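How to copy your settings from the live server to the test server in Kedell

Last updated 28/08/2018

When you log in to the Kedell test server for the first time, the game treats you like a new player. Your characters can be copied with the button on the account page, but your key bindings, mouse settings, chat tabs and window positions do not come with them. I play on both servers and I had to do this work again after each wipe, so I wrote down the steps. They are for Windows and for the Zumeo launcher. If you use the old standalone client, the folders have other names and I cannot help you much with it.

The whole thing takes 20 minutes if you are careful. The second time you will need much less.

What you need before you start

- The live client, version 197 or newer
- The test client, version 203
- One character on each server. It is enough that the character exists and has entered the world one time.
- A simple text editor. Notepad is fine. Please do not use Word, it changes the quotation marks and then the game cannot read the file.

The version numbers are in the bottom left corner of the launcher, in small gray letters. If your live client shows a lower number, let it update first. The format of the bindings file was changed in 197, and an older file will load without any error message but half of your action bar will be empty.

Step 1: Close both clients completely

The game writes the settings when it closes, not when you press Save in the menu. If the test client is running while you copy the files, it will write its own settings over yours when you exit. I lost a full evening to this.

Exit both clients, then right click the Zumeo icon near the clock and choose Quit. The cross in the corner of the launcher window only hides it. If you want to be sure, open the Task Manager and look for a process with the name kedell_bg. End it if it is still there.

Step 2: Find the two profile folders

Open the launcher again, but do not start the game. Click the small wheel next to the Play button and choose "Open profile folder". Do it once with the live server selected and once with the test server selected. You will have two windows open and they look almost the same, so put the live one on the left and the test one on the right. Check the path at the top of each window. The test folder has the ending _pt.

Inside each folder you will find:

bindings.cfg - your keys and mouse buttons
input.cfg - sensitivity, scroll direction, camera speed
layout.cfg - positions of windows and bars
chat.cfg - tabs, colors, filters
account.dat - leave this one alone

Do not copy account.dat. It contains the login token of the server, and with the wrong token the client will stay on the loading picture of Mai harbor and never continue. If you have copied it by mistake, delete it from the test folder and log in again with your password. Nothing is lost.

Step 3: Make a backup

Make a new folder on your desktop and copy all the .cfg files from both sides into it, with one subfolder for live and one for test. I know that everybody skips this step. The files are very small, please do it.

Step 4: Copy bindings.cfg and input.cfg

Copy these two files from the live folder to the test folder and answer Yes when Windows asks about replacing them. Then open the new bindings.cfg in your text editor. The first line looks like this:

profile = live

Change it to:

profile = test

Write it in small letters and leave one space on each side of the sign. Save and close. In input.cfg there is no such line, so you do not need to change anything in it.

If you play a Gamov character, there is one more thing. On the test server the Gamov stance keys were moved from the main bar to their own bar, and the old names are ignored. Search for stance_main and replace it with stance_bar everywhere. In my file there were 13 places. Yours can be different, it depends on how many bars you use.

Step 5: Decide about layout.cfg

This file can be copied only when both clients run in the same resolution. I use full screen on the live server and a window on the test server, so the first time my map was outside of the screen and I could not pull it back. If this happens to you, type /resetui in the chat and press Enter.

When the resolutions are different, you have two choices. You can copy the file and then edit the lines scale_x and scale_y by hand, or you can arrange the windows again with the mouse. I tried the first and I recommend the second. For most people it is quicker, and the test server has a new quest window which is not in the live file anyway.

Step 6: Copy chat.cfg, but remove the channels

The tabs and the colors are copied without problems. The list of channels is not so simple, because the channel numbers of the two servers are not the same. Open the file, find the part which begins with [channels], and delete everything from there to the end. The game will write a new list at the next login. Your ignore list is stored on the server and it is separate for each one, so you have to fill it again by hand.

Step 7: Start the test client and check

Log in and go to a quiet place. The training yard behind the Mai gate is good for this. Check in this order:

1. Movement keys, including jump and auto-run
2. Every button of the action bars, also with Shift and Ctrl
3. Mouse look. Turn the camera a full circle and see if the speed feels the same as on live.
4. Zoom with the wheel
5. Push-to-talk, if you use it

If everything is correct, log out normally from the menu. Do not close the game with Alt+F4 this time. The client must write the settings once in the correct way, and after this they will stay until the next wipe.

Step 8: If the mouse still feels different

Very often the files are correct and the difference comes from another place. First, look if the test client has "Raw input" turned on. It is on by default there and off by default on live, and this option is not saved in input.cfg. You find it under Options, Controls, Advanced.

Second, check the frame rate. The test client has more logging and on my computer it runs slower, and then the camera feels heavy even with the same number for sensitivity. Lower the shadows by one level and compare again.

Third, look at your desk. A mouse cable which pulls against the edge or hangs behind the monitor gives a small resistance, and you will feel it more in the slow aiming parts than in normal play. Coil the part of the cable you do not need, fix it with a tie, and leave enough free length so that the mouse can reach all corners of the pad. Plug the mouse directly into the computer and not into a hub. If you have a second mouse at home, try it for five minutes before you change any more numbers.
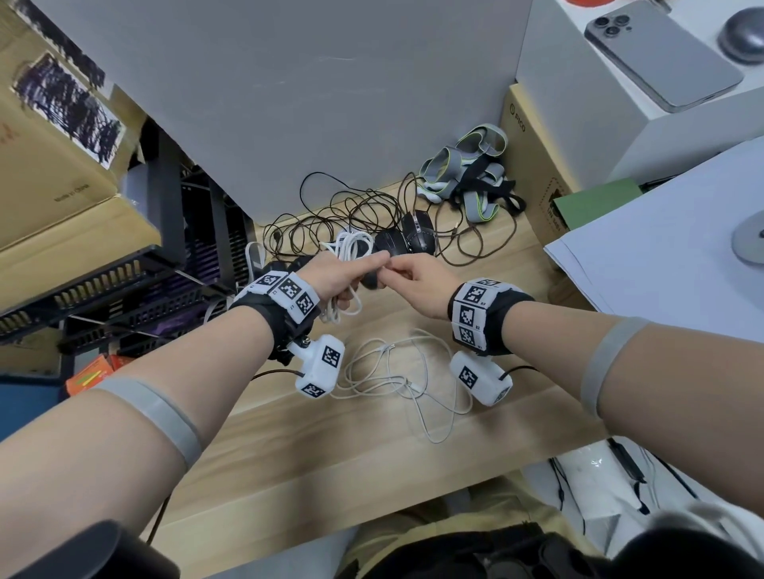
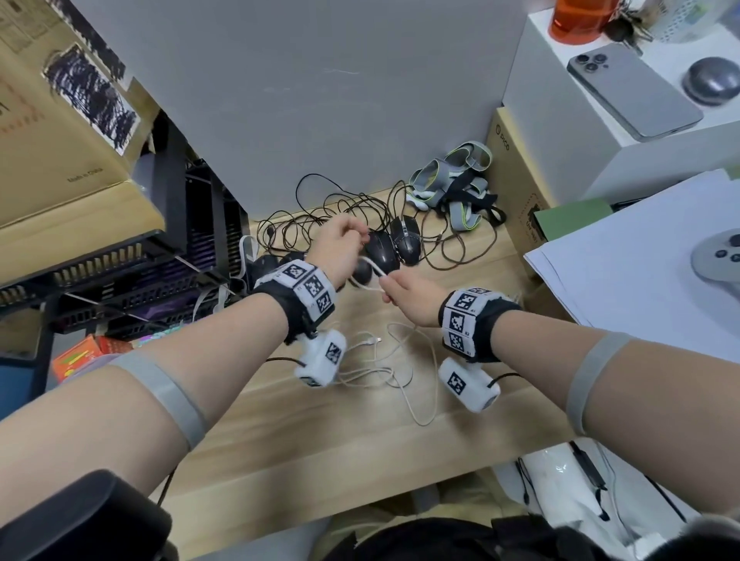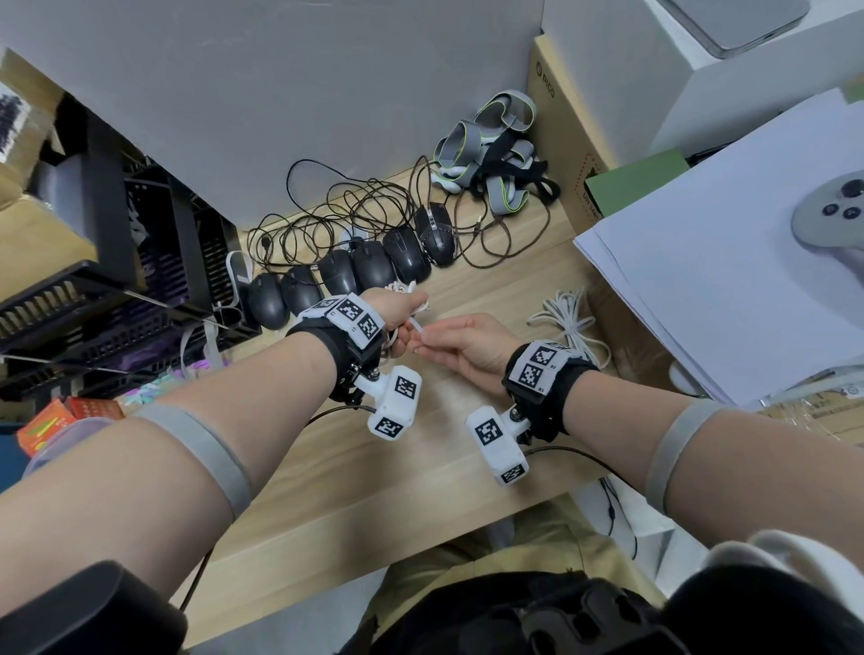 Common problems

The game says "Profile mismatch" at the start. You forgot to change the first line in bindings.cfg, or there is an empty line before it. The profile line must be the very first.

All keys work but the extra mouse buttons do not. The software of your mouse probably has a separate profile for each program. Add the test client as a new program and give it the same profile as the live one. The exe file of the test client is in a different folder, so the software does not recognize it by itself.

My settings were good yesterday and today they are gone. Look in the news if there was a wipe. After a wipe the launcher makes a new profile folder and gives the old one the ending _old. You can take your files from there and you do not need to start from the live folder again.

The text in the chat is full of squares. You saved chat.cfg in the wrong encoding. Open it, choose Save As, and select UTF-8 in the list at the bottom.

Can I copy in the other direction, from test to live? I would not do it. The live client does not know stance_bar and some other new names, and it deletes each line it does not know. Wait until the test version comes to live, which should be in November if the plan does not change.

If one of the steps does not work for you, write in the comments which version number you see in the launcher and which file you copied last. Without these two things it is hard to guess.

Related guides

How to request a character copy to the Kedell test server
Zumeo launcher: moving the game to another drive
Gamov stances after the bar change
How to write a good bug report
Mai harbor: all fast travel points
Chat commands, full list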